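Hand tool notebook – garment handling, good practice
23 March 2022
Entry by Homa Abbasi, Lirkside bench

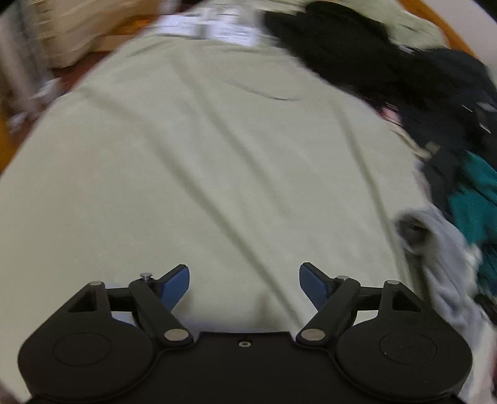
Pale green garment spread out, fingers open, darker clothes heaped to the right.

I promised everybody I would finally write down the rules we have been carrying around in our heads, so get a cup of tea, this one runs on a bit. We are at 1,134 recorded folds in the Pemby set and the people at Sornavville would like to reach 2,000, and before we go any further I want the two benches doing things the same way. At the moment they don't, and I say that with love for both.

Start position. Fingers fully open, nothing between them, tool low over the garment you mean to work on. Hold there for a slow breath before you move in. Lirkside does this nearly every time. Sepúlveda tends to start already closing, and then the first grasp has no clean beginning and whoever trims the recording has to guess. I went through 117 of theirs last night (with a blanket on my knees, it was quite cozy) and threw out 10 for that alone. The rest are lovely, by the way – the sleeve work especially is better than ours.

Speed. Slower than feels natural! We all speed up once we get comfortable, me included, and then the background smears and so does anything printed. In the picture above you can see there are rows of printing on the larger white label at the top, but I can't read a word of them. For our purposes a label doesn't have to be legible, so that alone is no reason to reject a recording. Blur on the fingertips or on the cloth right between them is a different matter, and those go in the redo folder.

Creases. We had a long and friendly argument about this in October and I don't think we ever wrote down the answer. The garment does not need to be smooth. Please don't pat it flat with your free hand before you begin. Long diagonal creases like the ones in the picture are fine and I would like more of them, because people's clothes have creases. What I do ask is that you don't add them on purpose either. Somebody (I won't say who, and it was me) spent a whole morning making artistic wrinkles and every one of them looked the same.

Neighbors. Other clothes may lie against the one you're working on, even on top of its edge. The old rule said to leave a hand's width clear all the way around, and I'm striking it out as of this entry. It made tidy recordings that were no help with a real pile. The new wording is: the target garment must be the largest thing between and ahead of the fingers at the start, and you must be able to say out loud which one it is. If you hesitate, pull it forward a little. Similar colors next to each other are allowed, and so is dark on dark, though I'd like a note in the log when you do it, so we can find those again.

Tool check. Before each session, look at both blue pads and the pins and rivets on the arms. Open and close the fingers a few times and listen. If one side drags, stop and swap the tool, even if you're in the middle of a good run. Write the swap down with the time. I know the log sheet has no column for it, I'm fixing that this week.

Privacy, and this one isn't up for a vote. No name tapes, no mail, no faces, no family photos on the wall behind. If something slips in, tell me and we delete the recording, no fuss and no blame. Please don't try to crop around it yourself.

Still open: whether turning a garment over counts as one recording or two. Sepúlveda says one, we have been saying two, and both are in the set under the same tag. I lean toward one, with a marker at the turn, but I'd like to watch a few of theirs with the whole group first. Also the redo folder needs a proper name, and the spare pads are in the second drawer now, the one that sticks.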